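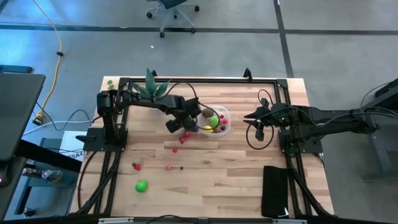
Two-arm work cell with toy fruit and a clear container at the Traltwood laboratory. Photo: Odell

Odell opens its collection of two-arm handling examples to partner laboratories

TRALTWOOD, December – Odell, a company which develops learning software for robot arms, announced today that it will share its first large collection of recorded handling examples with partner laboratories. The collection has the name Comoldale and it was prepared in the Traltwood laboratory of the company.

Comoldale contains 601 recorded examples. In each of them, two robot arms work at one table under the control of a human operator, and the task is to move toy fruits and berries between the table and a container. The recordings keep the movement of both arms together with the views of the cameras, so that a learning system can study what the operator saw and what the arms did at the same moment.

The company has chosen toy food for a practical reason. The pieces are very different in size and shape. A lemon and a small berry ask for a different opening of the gripper, and a round fruit may roll when it is touched at the wrong side. For a person this is easy. For a learning system it must be shown many times, from many starting positions.

Before every recording the pieces are placed again by hand, and the operators are asked not to repeat the same arrangement. They also change which arm begins the task. Examples in which a piece falls or is missed are not deleted. They receive a separate label, and the partner laboratories can decide by themselves if they want to use them for training.

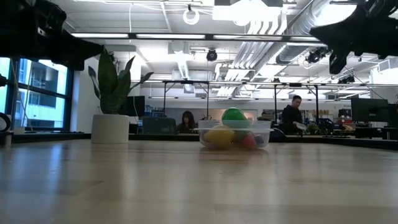 The work cell stands in the normal working room of the laboratory, and it was decided to leave it there. Daylight changes during the recording hours, colleagues pass behind the table, and plants and monitors stay where they are. Odell believes that a system which has learned only in front of a plain wall will have difficulties later in a real workplace, and it wants to measure this in the next phase.

A part of the collection, 324 examples, was checked a second time by a different operator. In this check the start and the end of every grasp were marked by hand. The checked part will be delivered first. The other examples will follow when their marking is complete.

The data format was developed together with the engineering office Abdel Rahman, which also wrote the tool for reading and playing the recordings. The tool is included in the delivery without extra cost.

Laboratories which want to receive Comoldale can send a request to the Traltwood office until the end of January. In the first round, 32 places are available. Applicants should describe in one page which arms they use and what they plan to train.

About Odell
Odell develops software with which robot arms learn handling tasks from human examples. The company works from Traltwood.

Press contact: Odell, Press Office, Traltwood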